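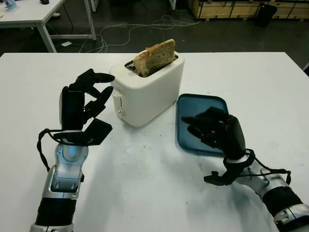

Vehicle Technology, Evening Course
Handout for the fourth session: Looking after brakes and tyres
Tutor: Filipa Ramalho, Trelville

Welcome back, everyone, and thank you for the lively discussion of cooling systems last time (I know we ran over, and I promise to watch the clock a little better!). Tonight we come to brakes and tyres, which I always look forward to, as so much of it is something you can check for yourself on your own driveway with very little kit.

1. What the brakes are doing

When you press the pedal you are pushing fluid down a set of pipes, and that fluid pushes the pads against the discs. The rubbing turns the car's movement into heat, and the heat goes off into the air. That really is the heart of it. Everything else, the servo, the anti-lock system, the clever balancing between front and rear, is there to help that simple job along.

The front brakes do more work than the rear ones. As the car slows, its weight shifts forward, the front tyres are pressed harder on to the road and so they can do more of the stopping. This is why front pads usually wear out first, and Carolina Aguiar's question about why her garage "only did half the job" has, I think, a perfectly honest answer.

2. Brake fluid

Brake fluid draws in water from the air over time. Water boils sooner than fresh fluid does, and on a long downhill stretch you can end up with bubbles in the pipes. Bubbles squash and fluid doesn't, so the pedal goes soft just when you want it firm. Many makers ask for a change every 2 years, but do look in your own handbook, as they vary. Please don't top up from a bottle that has stood open on the garage shelf since goodness knows when.

3. Bedding in new pads

New pads need a gentle start. For the first 200 kilometres or so, brake lightly and early where the traffic lets you, and leave the hard stops for real emergencies. Judite Ramalho (yes, my sister, and yes, she has given me permission) skipped this altogether on the hill road out of Bettencourt and had a shuddering pedal to show for it.

4. Tyres

Check pressures with the tyres cold, before a drive, and use the figures on the door pillar or in the handbook. The number moulded on the side of the tyre is a maximum and is not the one you want. Once a month is a good habit, or every 1,000 kilometres if you cover a lot of ground.

Wear in the middle of the tread suggests too much air. Wear on both shoulders suggests too little. Wear down one side only usually means the wheel alignment wants looking at, and that is a job for a workshop with the proper gauges.

Before next time

Please read the chapter on suspension, and have a go at the tyre wear chart at the back of your folder. Pick any car you are allowed to crawl about beside, write down the four pressures and note anything odd about the tread. Tiina Pitkänen has kindly offered to lend out her tread gauge, so do pass it along when you have finished with it.

Anyone who missed the February session can get the notes from Ermelinda Seixas at the front desk. We start at half past six as usual, and the side door will be open from six.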